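4.3 Community-Erkennung in Pusora starten

Dieser Abschnitt beschreibt, wie Sie in einem geladenen Graphen Gruppen von eng verbundenen Knoten finden. Voraussetzung ist ein Projekt mit einer gültigen Kantenliste (siehe Abschnitt 4.1).

1. Öffnen Sie das Projekt und wählen Sie im Menü »Analyse« den Eintrag »Gruppen«.
2. Stellen Sie das Verfahren auf »Oreletti«. Das Verfahren »Quartey« ist nur für gerichtete Graphen vorgesehen.
3. Tragen Sie bei »Max. Durchläufe« den Wert 50 ein.
4. Setzen Sie den Startwert auf 102. Mit dem gleichen Startwert bekommen Sie bei jedem Lauf die gleiche Einteilung.

Hinweis: Doppelte Kanten werden vor der Berechnung zusammengefasst, ihre Gewichte werden addiert.

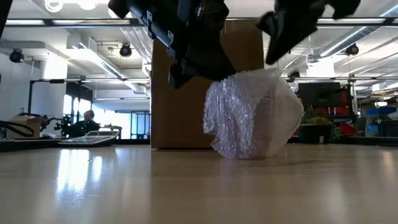
Abb. 12: Luftpolsterfolie auf einer Tischplatte

5. Klicken Sie auf »Berechnen«. Der Fortschritt erscheint in der Statusleiste.
6. Prüfen Sie den Wert der Modularität. Ein Wert nahe null bedeutet, dass die Einteilung kaum besser ist als eine zufällige.
7. Speichern Sie das Ergebnis als neue Knotenspalte – der Name darf keine Leerzeichen enthalten.

Vorsicht: Eine vorhandene Spalte mit demselben Namen wird ohne Rückfrage überschrieben.

Für den ersten Versuch eignet sich der mitgelieferte Datensatz »Kornden« mit 400 Knoten.

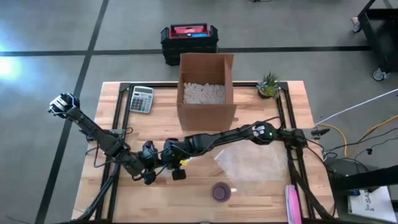

Warum bekommen einzelne Knoten keine Gruppe?
Knoten ohne Kanten werden bei der Berechnung übersprungen und erhalten den Eintrag »leer«. Wenn Sie diese Knoten trotzdem zählen möchten, aktivieren Sie vor Schritt 5 die Option »Isolierte Knoten behalten«. Jeder von ihnen bildet dann eine eigene Gruppe.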